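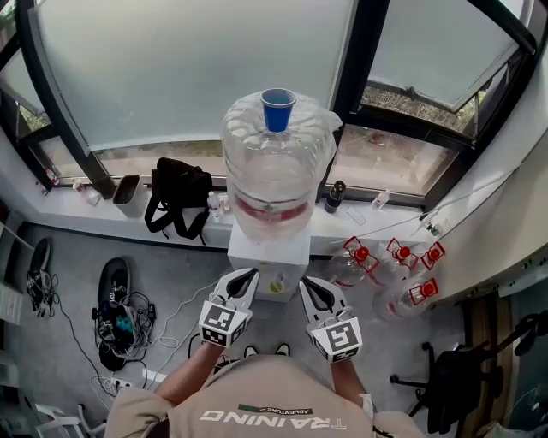

Thread: Marker checks before handheld gripper sessions

tyagi_bench
Draft rule for the Redville site: inspect both fiducials and all finger pads before each session. Reject any take where a marker is scratched or lifting. Cables off the walking path.

daver73
Agree on markers. Pads every session is overkill. We check every 10 takes.

tyagi_bench
A worn pad changes the grip and you find out in review. We dropped 123 takes in May that way.

lowtorque
Out of how many?

tyagi_bench
547.

daver73
OK, every session then. I'd add a rule for water tasks: dispenser cable routed along the wall, spare jugs out of the operator's reach zone.

lowtorque
Disagree on the jugs. Clutter is useful data. Keep the floor clear where people step and leave the rest.

tyagi_bench
Will split it into two clauses.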